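Mandham Drusis street survey unit: operating rules and good practice

The Drusis is a four-wheeled survey robot for residential roads and footways. It records surface condition at walking pace and is supplied with the rules below, which apply to all hire and purchase customers.

Before the run
An operator must hold the Mandham street certificate and stay within 23 metres of the unit. Walk the route first and note parked vehicles, open gutters and gateways. Tell residents at least one day ahead. 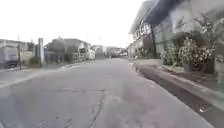
Can one operator look after two units?
Each unit needs its own operator, even when both are working the same street.

During the run
Keep to the carriageway unless the permit covers the footway. Stop for any pedestrian who comes within two metres, and wait until they have passed. Cracks are logged in sections of 100 metres, with the start point taken from a fixed feature such as a utility pole.
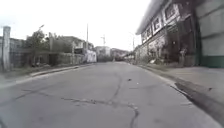 Branching cracks are entered as one defect with a single reference. Loose debris is a separate entry. Do not steer around a defect to get a better view, as this shifts the line of the survey; mark it for a second pass.

After the run
Faces and number plates are blurred before files leave the unit. Raw footage is deleted after 11 days. Clean the lens cover with the cloth supplied.
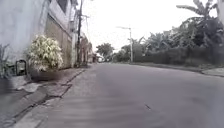 Road with a kerbed footway and roadside planting.

Rules revised in October by Sigita Laur and Emil Hämmerli. Printed copies come with each unit, and spares can be ordered from the parts desk.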